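June, open day notes (mine, but Hakim and Solomiia please add what I've forgotten)

Doors at ten, first visitors in by five past, which is a record. I'd put the kettle on and never got back to it. We had the two-arm cell running as the main attraction and the Skestmont parts feeder as the warm-up act by the entrance, and I think that was the right way round this time. Last year everybody got stuck at the door and missed the arms!

Morning

Started the cell at 9.20. The left arm homed fine. The right one threw error 517 twice, which is the old wrist encoder complaint, and then behaved after a full power cycle. Shih-chieh thinks it's the connector and wants to swap it before we do anything else with it. I'm inclined to agree (I know, I said the opposite in spring). Please don't clear the log until he's had a look.

First proper group was the sixth-formers from Catacutan. Lovely bunch, lots of questions, mostly about whether the arms could make toast. Kwaku did the talking and I did the buttons. He has a good way of explaining why two arms are harder than one, where he gets somebody to put on a coat using one hand and then has a friend help with the other. I'm stealing that.

Speed was capped at 600 for visitors, and I'd leave it there next time too. Pak-hei wanted to go faster for the afternoon, but people like to be able to follow what's going on, and frankly so do I.

After lunch

The tidy-up task. This is the one where the desk things get laid out on the floor of the cell and the arms deal with the blue box. We used the leafy flowered sheet again. Solomiia was worried the pattern would upset the vision side, so she retrained on it last week with 1,301 extra examples, and she can have the credit for however well it did, because I certainly didn't help.

People crowded up for the box, far more than for the feeder. One little girl wanted to know if the arms ever argue. A chap from Ornix asked much duller things about cycle time and left a card, which is pinned up over my bench if anyone wants it. I told him we'd send the write-up.

With the right gripper down on the handle of the lid and the left one pointing in towards the box, you get a fair idea of how tight the space is between the two wrists. The stapler's over on the right, pens and screwdriver on the left. I'd like to try moving the box back a bit to give the elbows more room.

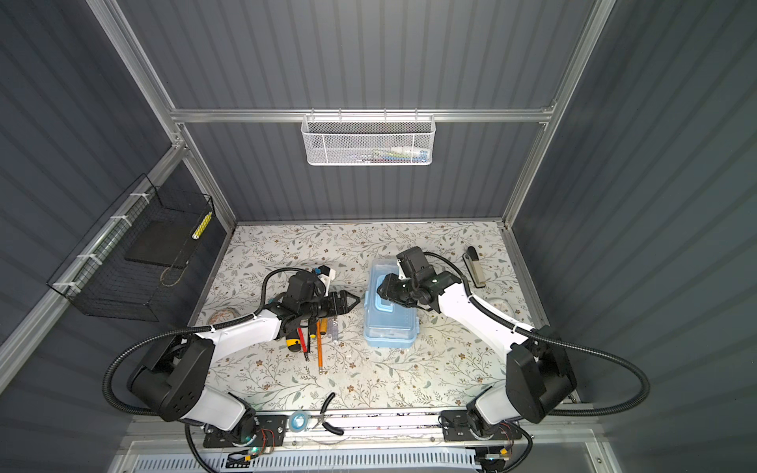

To do before the next one

Wrist connector on the right arm (Shih-chieh).

Put the pliers and the tape back in the drawer. They're on the front rail between the arm bases and I'd like that rail kept clear.

Ask Brirnine whether we can borrow the taller barriers again. The low ones are no use with small children leaning over.

Print more of the handout, and fix the spelling of Hakim's surname on page 2. Sorry, Hakim.

Send the Ornix man his write-up. Kwaku has the draft.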